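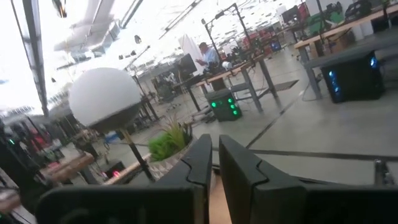

4. Placing the globe lamp and the plant pot

This section continues from section 3 (Putting the pole together). Before you start, the pole must be standing straight and the cup base must be screwed on the top of it. If the cup base still turns by hand, go back to step 3.6.

The Sondstead desk-side set has two parts which stand near to each other: the white globe lamp on its thin black pole, and the pot with the triangle pattern. The plant is not included in the box. Any grass-like plant of small size is suitable.

4.1 Choosing the position

1. Choose a flat place beside a table or a shelf. The pole is 152 cm high when complete, so please check first that no hanging lamp is directly over it.

2. Keep a free space of 11 cm or more between the globe and any wall, column or panel.

3. Do not put the pole in the way where people push back their chairs. In an open office, the end of a table is usually a better place than the long side.

Note: If your floor is not level, use the thin felt pads from bag C under the foot. Two pads one on the other is the maximum.

4.2 Fitting the globe

1. Check that the plug is out of the wall socket.

2. Screw the bulb into the holder inside the cup base. Use only an LED bulb with the power written on the label of the holder.

3. Wipe the globe with a dry, soft cloth. The surface is matte and it shows finger marks easily, so cotton gloves are useful for this work.

4. Hold the globe with two hands and lower it into the cup until it rests on the rubber ring.

5. Turn the globe slowly to the right until you feel a small stop. Do not turn more after the stop.

CAUTION: The globe can break if the rubber ring is missing or twisted. Look at the ring every time before you lower the globe.

CAUTION: Do not carry the lamp by the globe or by the cup. Always take the pole at its lower half.

4.3 Setting the pot

1. Put the round cork mat on the table where the pot will stand. Light wood takes a ring from water very quickly, also when the wood is oiled.

2. Leave the plant in its plastic nursery pot and put this inside the patterned pot. The outer pot has no hole in the bottom.

3. Stand the pot back from the table edge by the width of one hand.

4. Turn the pot until the longest leaves point away from the lamp. Leaves which touch the globe become brown at the tips after some weeks.

5. Water the plant in the sink, let it drip for ten minutes, and then bring it back to its place.

Note: In January and other dark months most grass-like plants need less water. Put a finger in the soil and wait if it still feels damp.

4.4 Leading the cable

1. Lead the cable down along the back side of the pole and fix it with the three clips from bag B.

2. On the floor, keep the cable close to the table leg. If it must cross a walking way, use the Varnix flat cable cover (order number 2112, sold separately).

3. Connect the plug and switch on the lamp with the foot switch.

If the lamp does not light, switch off, take out the plug, let the bulb become cool and tighten it a little. For other problems see the table on the last page.

4.5 Cleaning

Dust the globe when it is cool. Leaves can be wiped with a damp cloth, but please do not use leaf shine spray near the lamp, as it leaves spots on the matte surface which are difficult to remove. For spare globes and rubber rings, ask your Dinell dealer and give the code 128, printed under the foot.

Continue with section 5 (Changing the bulb).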